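In Defense of the Junk Bin

Posted 8/24/25

Writing this fast, the pasta is on. I have had this argument three times this month and I'd like to have it once more in public and then stop.

The argument is over the bin. Every house I've ever lived in had one. Mine is gray, plain, square-cornered, sits low, no lid. Things go in it. Toys, kitchen stuff, the plug that belongs to something. My sister-in-law was over for dinner and looked into it the way you look into somebody's mouth. Then she said the word "system." I should get a system.

I know about systems. I bought one. Last November I bought the Seloder drawer set, 36 little compartments, with a sheet of labels you peel off and stick on. 110 dollars. Took a whole weekend to fill it. Batteries, rubber bands, birthday candles, little screws, slightly less little screws. It looked wonderful. I took people upstairs to see it.

By the second week my kid was putting a sock in Birthday Candles.

And I get it! I'm a grown adult and I couldn't use it either. You're standing there holding, say, a bath toy. It's a toy, but it lives by the tub. It's also got a hole in it so maybe it's trash. 36 choices and none of them is right. So you set it on top of the cabinet. Then the top of the cabinet is the bin, only higher up and you can see it from the door.

The people who write the tidying books are very sure that a thing has a category. My whole quarrel is with that. Most things in a house have a category for about a day after you buy them. The coffee scoop is a kitchen thing until it's the sandbox shovel. A cup is for drinking until it's a bath thing, then it's for pouring water on a brother. Then what. Where does a cup like that go. You can't put it back with the good cups, you know where it's been.

Where it goes is the bin.

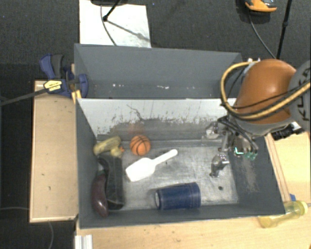

The usual company: ball, scoop, cup on its side, one very shiny eggplant.

I am fond of an eggplant in with the toys and I won't be taking notes on it. Put a duck-looking yellow thing next to a little orange basketball next to a white scoop and you have a pretty fair portrait of how people live. No label on the Seloder sheet covers it. I have looked at the sheet. The closest is Misc, and they only give you one Misc, out of 36, like it's a shameful thing you might need once.

Look at the wear on that far wall, too. Scratched all to hell along the lower half. I like that better than any clean drawer. Clean drawers make me nervous, they mean either nobody's home or somebody is spending their Saturday on it.

OK the case against. I'll be fair, I've got a few minutes.

One, you can't find anything. This is the big one and it's half true. In a DEEP bin you can't find anything. I grew up with a deep one, an old toy chest, and whatever was at the bottom stayed there until we moved. But a shallow one you look down into and there it all is. You see the orange. You see the yellow. You reach in and you have it. Compare to opening drawers, one, two, five, trying to remember what mood you were in when you decided tape was "office."

Two, it teaches kids bad habits. My neighbor says this. Her boys have the Matsuda shelf, the one with the cloth cubes, a color per kind of toy, and they do put stuff away, I've seen them. They also ask permission to get stuff out, because getting out means putting back and putting back is a twenty minute job. My kid dumps, plays, scoops it all back in and goes to wash hands. Under two minutes. I'll take that habit. I'd call it the better one.

Three, it's ugly. Yeah. It's ugly. Moving on.

Four, things get broken or lost or gross. Fair point on gross. I have found things. If you keep a bin you have to go through it, I do mine on the first Sunday or the second if the first gets away from me. Out comes anything that used to be food. Out comes anything sharp. Dead markers, gone. The whole job takes less time then picking a label font. If you're not going to do this then don't keep a bin, I mean that, you will get ants.

And there have to be limits, I'm not a lunatic. One bin per room, two if the second is empty and waiting its turn. No medicine, no knives, no glass, no papers. Papers in a bin are how you end up paying a late fee to the town of Walar twice in the same year. When it's full, it's full, you don't pile. A piled bin is just a pile.

The thing that gets me is the money though. There was a Dradum catalog in my mailbox, 144 pages, all containers. Containers to hold containers. Little acrylic risers so your cans can see over each other. Not one photo in it of a thing being used. Every scoop in there is in a scoop holder. Every cup is upright! Who has all their cups upright. I went through it twice looking for one object out of place and the nearest I got was a lemon on a counter and you could tell that lemon had been positioned.

That's what's being sold. It isn't a place to put your stuff, they're selling a house where you don't have this stuff. And when your own house keeps having it you figure it's you, so you buy the next size up. I did. I was about to order the second Seloder unit, the 36 more, to fix what was wrong with the first 36. Had it in the cart. What stopped me was I couldn't find the card, and where was the card, it was in the Misc drawer under the sock.

I gave the whole set to my brother, who has actual screws. He loves it. Good for him. For screws it's great, if you've got a garage full of things that come in sizes please go buy one. I'm talking about the living room and the kitchen, where things don't come in sizes, they just come in.

So that's my position. Get a shallow bin with hard sides that wipe down. Don't spend more on it than you would on lunch. Put it where people already drop things, not where you wish they did. Let it get scratched. If company comes you can slide it behind the couch with your foot, try that with a 36 drawer cabinet.

My sister-in-law is coming again next weekend and I'm told she's bringing me a label maker. I'm going to say thank you and mean it, she's a kind person. It'll go in with the cup.

Pasta's boiling over, comments are open untill I get tired of them.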